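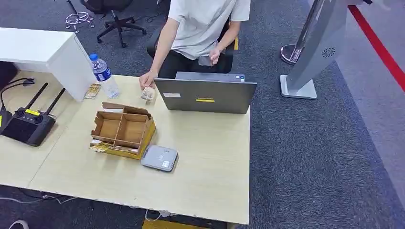
Controller trial, item one. The Sârbu handheld was compared with the Fundia unit on the same arm and gripper, Tuesday, 2 pm start. The meeting heard that the Sârbu won on response time, but the log covers only 251 picks and the Fundia log is missing its first 200, so members did not accept the ranking. It was also asked whether the unit on test was the remote with the two black antennas and the screen panel, or the later model with none. Confirmed as the former. Minutes to say so, as the supplier's colour brochure shows the other one.

Home | Minutes | Trials | Contact

Item two, grippers. Esport claims its soft jaws will hold cartons without re-tuning. The meeting was doubtful – the claim rests on 3 cartons, all the same size. Bench team to repeat with mixed stock at Nunport before anyone talks about price.

Item three, head camera. No change. Calibration drifts after lunch and the vendor's explanation (room temperature) was not thought convincing. Left open.

Actions
– Recover the Fundia log or rerun it in full.
– Write down the controller firmware version before each run. This was asked for last time as well.
– No purchase order for either controller until both are done.

Motion to extend the Sârbu loan by 2 weeks carried, one against. Meeting closed at 3:40 pm.

3 comments | 2 shares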